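Skiselia Gonen throw, 130 x 170 cm, peach and navy: review

Filed under: Home textiles
Reviewed by Elisa Farina

The Gonen is the mid-weight throw in the Skiselia range, sitting between the thin Mowat and the quilted Zoltport. It is sold as a sofa and bed throw for use all year. I bought mine in April at full price and have used it daily since then, mostly on a two-seat sofa and for a shorter spell at the foot of a double bed.

Construction

The cloth is a brushed polyester knit, printed on the face and left plain on the reverse. The hem is a turned double fold with a lockstitch. Stitch length is even on the long sides and slightly tighter at the corners, where the fold is thickest. One corner had a loose thread on arrival, which I trimmed and which has not run. The maker's stated size is 130 x 170 cm. Measured flat on the floor before the first wash, mine was 131 x 169.

Print

The pattern is geometric, with diamonds, chevrons and nested squares in bands. Registration is good in the middle of the cloth. Towards one short side the navy drifts over the peach by a millimetre or so, visible at reading distance and lost at anything further. The print does not go through to the back, so a careless fold shows a pale strip. Anyone who wants a reversible throw should look at a woven one.

Washing

Instructions are 30 degrees, low spin, line dry. I have followed them for 7 washes. Shrinkage after the first was 2 cm on the length and nothing I could measure on the width. It has not moved further. The navy gave off a little colour in the first rinse, enough to tint a white cloth put in as a test, and none in the second. Lint was heavy for the first two cycles and then dropped to normal. Drying time on an indoor airer is about 5 hours with a window open.

The brushed face has kept most of its nap. There is light pilling where the cloth rubs against the sofa arm, and a fabric shaver takes it off without marking the print.

Warmth and handling

Adequate over the legs in a room at 18 degrees, not enough alone for sleeping in the same room. It drapes well and stays put on a cotton sofa cover. On leather it slides. In dry weather it picks up static, less so if it has been line dried.

Folded in thirds and then in half, it makes a block that fits a 30 cm deep shelf. It does not hold a crease for long, and left in a heap it takes up far more room than its weight suggests.

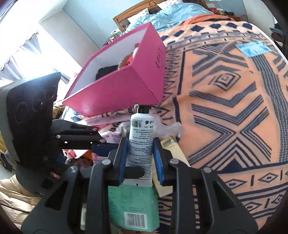 Storage is where the bulk counts. I keep mine out with the general household things, boxes and post included, and it spreads over whatever is next to it unless it is folded properly. A lidded bin or a strap would solve this. Skiselia supplies neither, and the thin bag it came in split the second time I used it.

Compared with the Mowat

Italo Mancuso reviewed the Mowat on this site last winter and lent me his for a side-by-side. The Mowat is lighter, dries in less than half the time and folds smaller. The Gonen is warmer and has the better hem. Print quality is level. For a spare room or for travel I would take the Mowat. For a sofa in daily use the Gonen is the better purchase at the current difference in price.

Good: stable size after first wash, sound hem, colours hold.
Less good: plain reverse, early lint, poor storage bag.

Rating: 7 out of 10

Update: two readers asked about tumble drying. The care instructions rule it out and I have not tried it.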